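Samport Community Help
Board: Arms, grippers and cells
Topic: What safety rules apply to a small arm handling clothes with people nearby?

Question
Posted 10/23/21

Hi all, and thank you in advance for reading, as I know I tend to go on a bit. We run a small clothing repair and resale shop and over the summer we put in a secondhand Jurken arm with a two-finger gripper. Its job is to pick garments up off a white table, spread them out and fold them. Cloth is all it ever touches, so nothing heavy and nothing sharp.

My trouble is that the paperwork we got with it is for the arm only. It has the maker's declaration in it and a page about the emergency stop, and I took that to mean we were covered. Then the person who does our insurance asked for "the risk assessment for the application" and I had to admit I didn't have one and wasn't sure what she meant. The arm is the kind sold as safe to work beside, and we don't have a fence. People reach over to straighten a sleeve while it's moving (me included, I'm afraid).
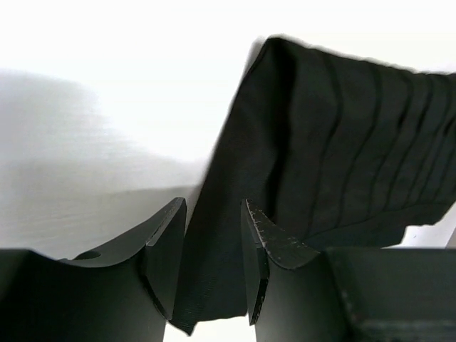 Gripper over a piece of black cloth on the white table

So, do I need a fence? Is the arm's certificate enough for the whole setup? And is there anything in the rules about the state of the fingers themselves? Ours have picked up scratches near the tip and along the beveled edge, and I don't know if that's a safety matter or just looks.

Answer 1
Marked as helpful

Welcome, and please don't feel bad, we got caught by the very same thing when we set up our first cell at Brorkus. The declaration you have covers the arm as it left the factory. Once you bolt a gripper on it, stand it at a table and give it a job, you have made an application, and somebody has to assess that as a whole. If you bought it used and put it together yourselves, that somebody is you.

The standards to look up are ISO 12100 for how to do a risk assessment in general, ISO 10218 parts 1 and 2 for industrial robots (part 2 is the one about integration, so read that one first), and ISO/TS 15066 for people sharing the space with the arm. You don't need a fence just for the sake of having one. You do need to show that a person is protected, whether by a guard, by a scanner that stops the arm when someone steps in, or by keeping speed and force low enough that a bump or a pinch stays within the limits. That last way has to be checked by measuring on your own setup, gripper and all — the number in the sales leaflet won't do.

For your table I would look hardest at the place between the fingers and the tabletop. When the gripper comes down for a piece of cloth, a hand flat on the table has nowhere to go, and being squeezed against something hard is treated more strictly than being bumped in open air. Write down the loose cloth too, both the one on the table and the one on the person leaning in. And until you have the assessment done, please stop reaching over while it moves. Pause it, straighten the sleeve, step back, start it again.

On the scratches, I don't know of any rule that talks about scratches as such. What you do need is an inspection routine that you follow and write down. Run a fingertip along the bevel with the power locked off. If you feel a burr, it can snag cloth and it can cut skin, so dress it or change the plate. We look at ours every 1000 cycles and swap them at 3000, but that is our own habit with our own fingers, so go by your maker's manual if it gives you something different.

Answer 2

We have the same arm and never did any of this, it stops when you push on it. Just turn the speed down to the slow setting and you'll be fine.

Answer 3

I'd be careful with the answer just before mine, with all due kindness. Slow helps a lot, but a slow arm can still pin a finger, and your insurance person will want to see it on paper. Ours came to 3 pages in the end and took an afternoon, with a cup of tea in the middle of it. We listed each task (normal running, clearing a snagged garment, cleaning, changing the fingers), who does it, what could go wrong and what we did about it. Clearing a snag was the one we had forgotten, and it's when hands are closest.

One more thing to put in is what happens if the power or the air drops out while the gripper is holding something. With a shirt it hardly matters, with a coat full of buckles it might. Shibata have a blank form on their downloads page that we started from, though you'll want to cross out the parts about welding. Also date it and go back to it whenever you change the fingers for a different shape, as that counts as a change to the application.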